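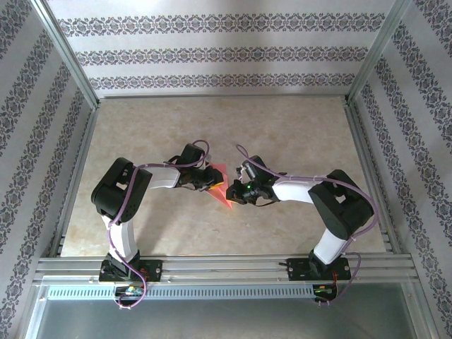
Trirkari two-arm kit: grippers and controller after seven months of use

I bought the Trirkari kit in July, and I wanted to wait before writing a review. The first impressions of a robot arm are always good. After half a year you know where the screws come loose.

The kit has two small arms which you mount on an aluminum rail. The rail was the best surprise for me. I could slide the bases until both grippers met well over the middle of the table, and then tighten them. My table is closed on three sides, so I had to bring the bases a little closer together than the manual recommends. It made no difference for the reach.

Grippers

I compared two sets of fingers: the ones from the box and the softer ones from Gollevari, which are sold separately. My usual test is the handover. The left arm holds a flat piece, for example the translucent orange triangle, and the right arm comes to take it. It sounds easy, but a triangle is an unfriendly shape. The sides are not parallel where you need them, and if the second gripper arrives a few millimeters too high, it pushes the piece and turns it.

With the original fingers I got 81 good handovers out of 105. With the Gollevari fingers the number was a bit better for the triangles and a bit worse for small cubes, because the soft tips bend when the contact is only at the end. For thin plastic pieces I would buy them. For everything else I stay with the original ones.

The small green light on the gripper is useful when you work in the evening. I would like to have the possibility to make it weaker.

Cables

The cables are my main complaint. They run outside of the arm, in a long loop over the wrist, and you fix them yourself with cable ties. If the loop is too short, it pulls on the wrist when the gripper turns. If it is too long, it hangs into the work area. I cut and tied mine again 5 times before I was satisfied. Please leave more slack at the big joint than you think is necessary.

Controller

I used first the Trirkari controller and later the one from Aguirre, which costs about 80 dollars more. The Trirkari one does its job, but the two arms do not start at exactly the same moment, and in a handover you feel this. The Aguirre keeps them together much better. Its software is ugly and the menus are badly translated - I am allowed to say this, I also write in a foreign language - but I did not go back.

Camera

No camera comes in the kit. I tried a Fandau over the table, and the colors were good after I turned off the automatic white balance. Transparent pieces are still difficult for it. They throw a colored spot on the table, and my detection program sometimes preferred the spot to the piece. A more diffuse lamp helped, but it did not remove the problem completely.

Would I buy it again?

Yes, the arms and the rail, with the Aguirre controller from the first day. I would wait with the soft fingers until I know what pieces I want to handle. Spare servos arrived in nine days, and the support answered my two letters politely, the second one with a drawing.

Florencio Salcedo
February 15, 2022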